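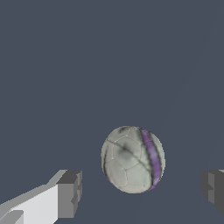
Can a player on loan turn out against his parent club?

Our local side, Zastmont, has a midfielder on loan from Fagundes until the end of the season. We play Fagundes in the county cup on a Friday night in November and people at the ground are telling me different things. He has started the last five games, so it matters. Does the cup have its own rule, or is it down to the two clubs?

Posted by zastmont_eastbank

Perkard

It depends on the competition. In most leagues the parent club can write into the loan form that he sits out matches against them, and many do. Cups often go further and ask for written permission before he can play. Check two things:

1. The loan form. Your club secretary will have a copy and can tell you what was agreed.
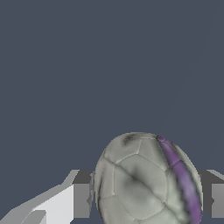
2. The cup rules, usually under player eligibility. Look for 'temporary transfer' – the word loan may not be used at all.

Also check he hasn't played for Fagundes in an earlier round. If he has, he is cup-tied and permission makes no difference.

keeper3355

No, they can't play. We had one at Zarton and he had to sit in the stand. Lost 3-0 as well.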